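I've been promising to write something about the robotics club for weeks, and my sister has started asking whether it exists at all. So, with the kettle on and the cat finally off the keyboard, a few words about what we get up to at Plirnwood.

We started in January with a line-following buggy that mostly followed its own ideas, and the members (mostly sixth formers, plus a couple of patient parents) soon wanted something harder. Eldana Feyisa, who runs the club and has more energy than the rest of us put together, suggested putting a computer together with robot arms. Memory, processor, drive, card, the lot! I thought she was joking.

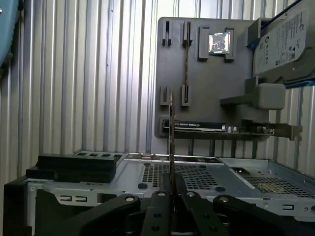
Last changed: 20 August 2023

The memory sticks have become my favourite part, which I never expected to say about memory sticks. They're such thin little things, and the gripper has to bring one up nice and straight and line it up with its slot clips before it goes anywhere near them. A person does that without thinking. Writing it down for an arm took our Tamiru team (all the teams have names, don't ask me to explain them) the best part of a term, and over 40 tries went into one notebook before they were happy with the approach. I still can't watch without holding my breath.

The Grunari team prefer the full-size tower, and I do see why. There's so much more to get tangled up in, what with all the cables, and two arms have to share the space without bumping elbows. They spend a lot of time arguing over which arm goes first, very politely, and then somebody draws it on the whiteboard and they argue about the drawing.
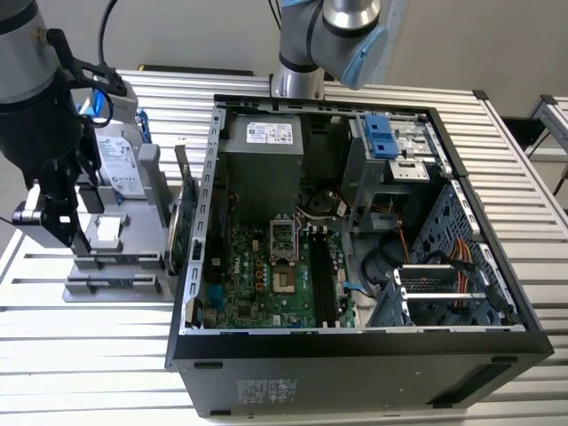
Both arms at the open tower, with the hard drive upright in its holder on the left.

I did have a go at the controls myself and would rather not discuss it, except to say that Eldana was very kind. Next on the list is the Clarnska challenge, where each team gets 300 seconds to fit as many parts as it can. I'm on biscuits and timekeeping.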